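Search papers, authors
9 min read

4.2 Loose bricks and the floor as furniture

Of the 271 households in the Cloltow survey, 200 said that their building bricks had "a place." Asked to name it, most named a box. The bricks, meanwhile, were on the floor, and Koivisto and Parri coded them accordingly. We follow their scheme here, in which a brick is shelved, stacked, in transit or loose, and a loose brick stays loose until something is done about it.
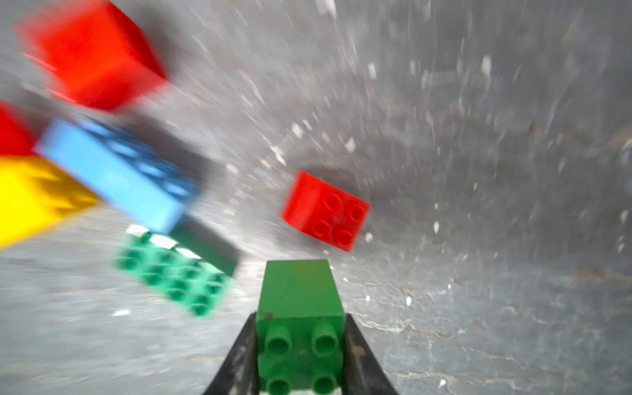 Figure 3. A green brick in transit, held upright, with a red two-by-two brick lying on the gray surface beyond it.

The transit category gave the coders most of their trouble. Saarela wanted a brick counted as in transit only if it was plainly headed somewhere, a test that several adults in the survey would also have failed. We settled on the duller rule that any brick off the floor and unattached to another brick qualifies.

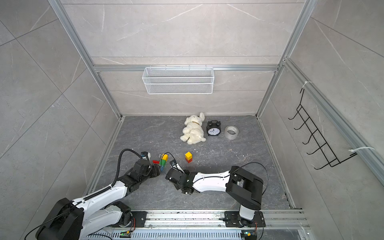 Stacks raise a different question, namely how much order two bricks can claim. Under the Plotari index a pair counts as a stack and scores one point, the same as a tower. Peltonen objected to this for most of April – his view was that a pair is an accident – and his dissent is recorded in Appendix B, at a length he considers adequate. 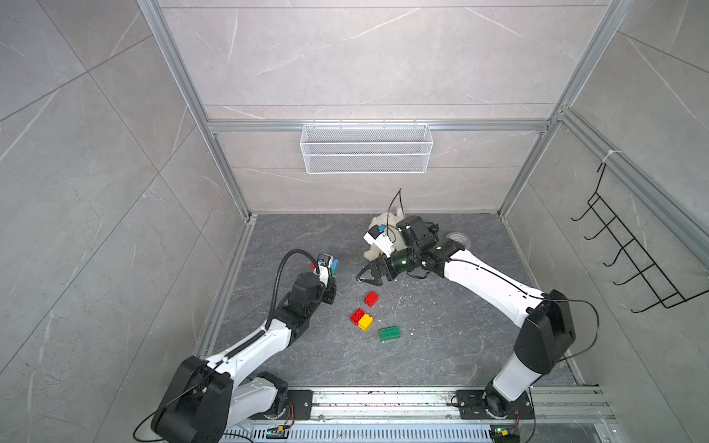

Storage off the floor is often assumed to draw loose items toward it. Suominen's household diaries suggest that it draws the owner's confidence and little else. The usual equipment is modest: a white wire-mesh tray hung on a back rail, a black rack of curved hooks on the wall beside it. A hook, we note, has little to offer a two-by-two brick. The tray does better on paper, and accounts for nearly all the shelved bricks in Table 6.

Larger objects were coded separately, as they tend to drift to the walls and stay there.

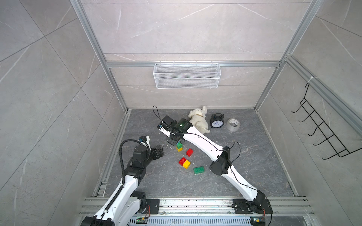

Figure 4. Bricks in the middle of the floor, with a white plush toy and a twin-bell alarm clock near the back wall.

We return to the clocks in Section 5.

Contact the Protus editorial office | © Protus | Back to top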